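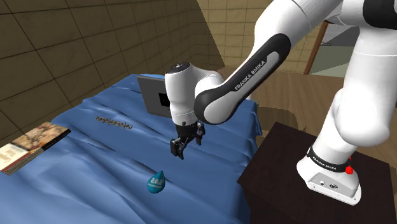 Simulated render: arm over a bed with a wrinkled blue sheet.

Flernetthorpe Street Tree Records
Data card, last edited Tuesday, August 10, 2021

Contents
3,777 rows, one per tree visit, from pruning and removal jobs on commercial lots. Two CSV files: visits.csv and sites.csv. Join them on site_id.

Where it comes from
Job sheets typed up by Kaisu Väisänen and Raimo Rissanen. The crews filled them in for billing, and it shows. A "hazard" tree costs more to remove than a plain one, so read the hazard column with that in mind. I would not train anything on it.

Known problems
967 rows have no trunk diameter. Many of the rest end in 0 or 5, which makes me doubt that a tape was used.
Species is whatever the crew wrote. "Maple" covers a lot of ground.
The health score runs from 1 to 5. Helmi Kallio asked for the scoring guide in May and was told there is one. We have yet to see it.
Flurkham sites list the office address instead of the lot.

Claims we don't make
Zavell's sales page says regular pruning cuts storm damage. These files can't show that. There is no record of trees left alone.

Fixes
Send corrections to Eino Turunen with the visit_id and a copy of the sheet. Corrections from memory will be turned down.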